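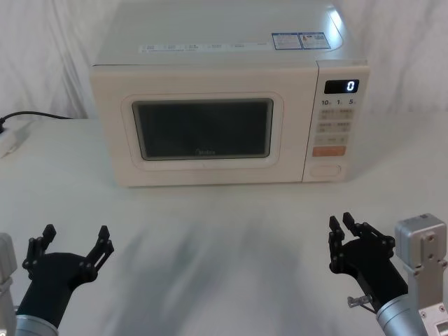 Both Drindisitz grippers open, microwave next.

Right, some thoughts on the Drindisitz two-arm kit, as a few of you asked. I've got it on trial through Hurker until the end of May and I'm trying it on kitchen jobs, mostly because that's what I'd want it for!

Price first. It's 2,295 for the pair of arms with grippers, or 1,715 if you take one arm and add the second later. The table clamps are extra, which I think is a bit cheeky at that money.

Setup took me a whole evening. The printed guide skips the bit where you tell the software which arm is left (page 13, if you're stuck, it's in a footnote). Hae-won Jeon talked me through it over the phone and was very patient about it.

I like the grippers more than I thought I would. The fingers open nice and wide, and you can swap the tips with one small hex key — no fiddling about with springs like on my old Yeo set.
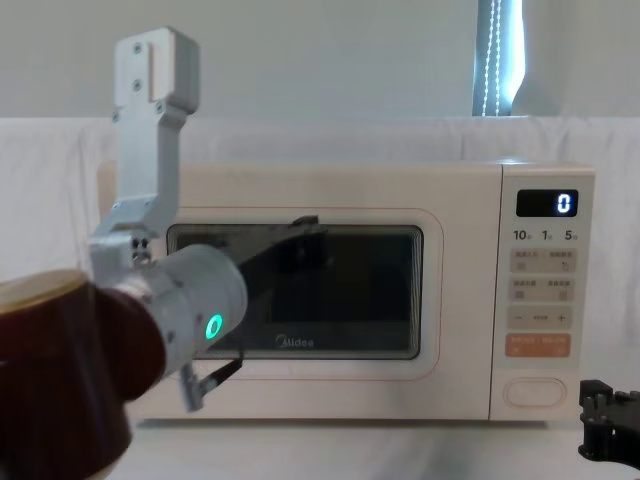 Can you buy the grippers without the arms? Hurker sells them separately for 400 each, and you'll need the adapter plate if your arm isn't a Drindisitz.

Door buttons are my big test. A big oval one like on this Midea is a fair target, but flat touch buttons ask a lot more of your aim, so I've been slowing everything right down for those.

Moans so far: the fan noise, and the app logging me out whenever I make a cup of tea. Neville Hartley says his does the same and he's given up reporting it.

Going to try the slow mode properly tomorrow and see if the wrist still judders at low speed. If anyone's run theirs with the Wedley controller, let me know which settings you used.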